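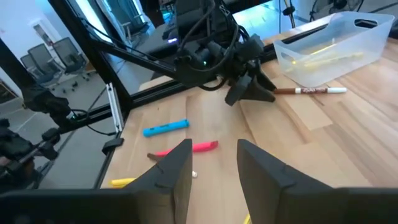

Trulora open day: who else went?

gluestick_dan
Drove 80 miles to watch two robot arms clean up markers. My wife has asked me not to describe it to her again, so you people are getting it.

Grolthorpe building, up the back stairs, follow the taped arrows. Nana Mensah ran the demo and took questions the whole time, including mine, which were bad. Markers and highlighters all over a wood table, clear bin, two black arms. The job is to get the one into the other. I stayed for three runs and missed lunch.

perron_owner
Went in the morning. Nice people, good coffee, and my kid could have cleared that table in the time it took the left arm to make up its mind. I have a Perron kit at home that cost me 300 bucks and it picks up pens fine.

gluestick_dan
Your Perron picks up one pen, from a foam block you cut for it. I've seen the foam block.

perron_owner
The foam block is part of the system.

tallulah_k
I'm with Dan. Highlighters roll. They also end up on top of each other, and then the gripper has to get a fingertip down beside one without shoving its neighbor onto the floor. Nana said 80 practice runs had gone into that task before they let the public in. I wanted to know how many of those ended with a marker on the floor and she said "next question," very pleasantly.

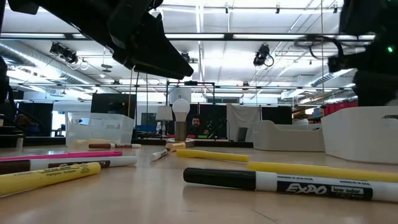 Re: Trulora open day: who else went?

skurkum_refugee
Did they say why it's markers? At the Skurkum demo last March it was all foam cubes and I left after 5 minutes.

tallulah_k
They're cheap and the office had a drawer full, according to Nana. She also likes that a capped Expo and a fat highlighter are different enough to grab that you can't get away with one trick.

perron_owner
Fine, the two-arm part was good. I still say it's slow. And if you're selling it as tidying up, somebody should ask who's going to put that much metal over their desk.

gluestick_dan
They aren't selling it. There was a sign. You were standing next to the sign.

perron_owner
I was getting coffee.

skurkum_refugee
Is there parking?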